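Search reviews
Search
Home goods

Odness quilted bedspread, full/queen

Posted January 5, 2022 by Noémi Vincze
14 comments | 100 shares

I have wanted a proper bedspread for years, the kind my grandmother kept folded over the foot of her bed, and the Odness is the first one I've bought that comes close. Mine is the plain quilted one in the full/queen size, and it has been on our bed since March.

The weight is what I like best. It lies flat without any tugging, and it's heavy enough to feel like something on a cold night without making you kick it off at two in the morning (my husband still does, but he kicks everything off). The stitching is small and even, and I've found only one loose thread, near a corner, which I snipped and forgot about.

Washing is a bit of a production. It fills our machine completely and needs two rounds in the dryer – three if I'm impatient and put the pillow shams in with it. The edges puckered a little after the first wash and then stayed put.
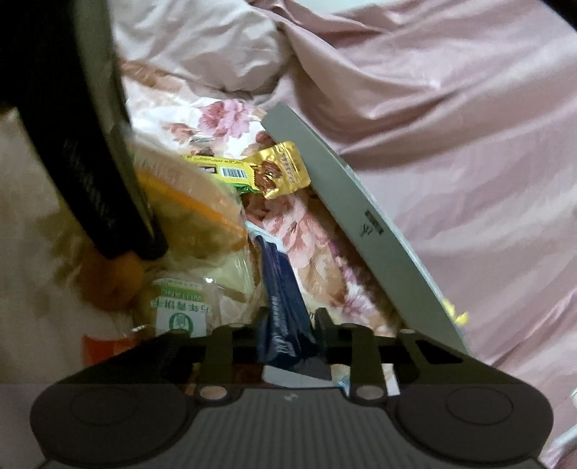
We are a family that snacks in bed, I'm afraid, so I care a great deal about crumbs. They shake right out of this one, much better than they did from the Gulyás coverlet we had before, with its deep little tufts. I'd buy it again, maybe in the king so it hangs lower on my side.

Was this review helpful? Yes (21) No (2)
Share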